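Subject: Re: [kurup-masters] tapering for the March 10K

On December 2018, Subbarao Reddy wrote:
> Legs feel flat every time I taper. Last year I cut back for
> 10 days and by the start line I'd forgotten how to run.
> Does anyone keep some speed in, or do you just rest?

Hi Subbarao and all,

I keep the speed in! I used to do what you do (feet up, lots of pasta, lots of worrying) and I felt like a sack of rice at the start every single time. Two years back Anil Mathew talked me into trying it his way for the Ondow race, and I've stuck with it since.

So the easy miles drop a lot, but I still run the same number of days. Midweek I do 5 x 1 minute at race pace with a full 2 minutes of jogging between, and that's it, home for a shower. The day before, 20 minutes very easy with a few strides on the grass by the Wirkard track. I ran 39 minutes and change off that at Ondow, which I was thrilled with at my age.

The hard part for me is the head stuff - every little twinge turns into a torn something, and I start wanting to sneak in one last long run to prove I'm fit. Don't! I did that before Flallalard and paid for it from the halfway mark on. 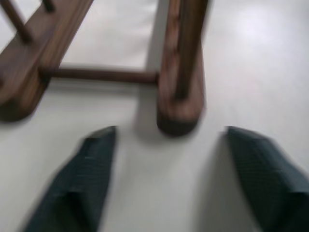 Two gripper fingers, pale floor

Are you driving over in March or taking the early bus? I've got room for two more in my car if people don't mind leaving in the dark. Also, does anyone know if they've moved the start again? The old one by the bridge was a terrible squeeze and I'd like to get there in time for a proper warm-up.

Anil, jump in if I've got your session wrong.

See you at the track,
Ravi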